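Soporte > Manuales > Superficies de cocina > Encimeras de piedra
Publicado en noviembre – Redacción técnica de Jornine
Categoría: Guías de instalación y mantenimiento

4. Sellado y puesta en servicio de la encimera

El presente apartado describe la aplicación del sellador Fovport sobre encimeras de mármol suministradas por Jornine. Es válido para las series Levis y Jakab con acabado pulido. Para el acabado apomazado deberá consultarse el apartado 5.

4.1 Condiciones previas

Las juntas perimetrales de silicona deberán estar completamente curadas. Durante la aplicación se mantendrá la estancia ventilada y se apagarán las placas de gas y cualquier otra llama.

PRECAUCIÓN: El sellador contiene disolventes. Utilice guantes de nitrilo y gafas de protección. Manténgase fuera del alcance de los niños.

4.2 Aplicación

1. Retire los objetos apoyados en la zona que se va a tratar y limpie la piedra con jabón neutro y agua templada. No emplee vinagre, limón ni productos antical.

2. Aclare, seque con un paño de microfibra y deje reposar la superficie hasta el día siguiente.

3. Proteja con cinta de carrocero el fregadero, la grifería y los frentes de los muebles.

4. Agite el envase de 500 ml y vierta una pequeña cantidad sobre un paño blanco de algodón. Un envase cubre casi 4 metros cuadrados en una sola mano.

5. Extienda el producto en pasadas rectas y solapadas, empezando por el extremo más alejado. Insista en los cantos y en el contorno del fregadero – son las zonas de mayor absorción.

6. Transcurridos diez minutos, retire el sobrante con un paño seco. El producto que se seca sobre el pulido deja velos difíciles de eliminar.

7. Repita los pasos 4 a 6 si la ficha de la pieza indica doble mano.

Nota: El código de la ficha figura en la cara inferior del tablero. Las piezas con código 242 se entregan selladas de fábrica y no requieren tratamiento inicial.

4.3 Uso diario

La superficie admite el uso normal de cocina una vez transcurridas 24 horas. El sellador retrasa la absorción de líquidos, pero no evita los arañazos ni el ataque de los ácidos. Corte siempre sobre una tabla, también cuando utilice herramientas de disco o de rueda, y no deposite recipientes a más de 200 °C sin salvamanteles. 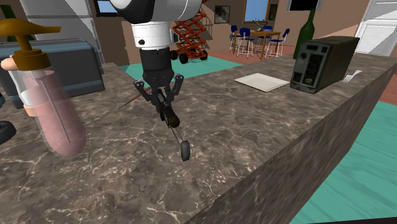 4.4 Comprobación periódica

1. Deposite unas gotas de agua en una zona discreta y espere quince minutos.

2. Seque y observe el tono de la piedra. Si se ha oscurecido, proceda a un nuevo sellado conforme al punto 4.2.

3. Anote la fecha en la hoja de mantenimiento – el servicio técnico podrá solicitarla para tramitar la garantía.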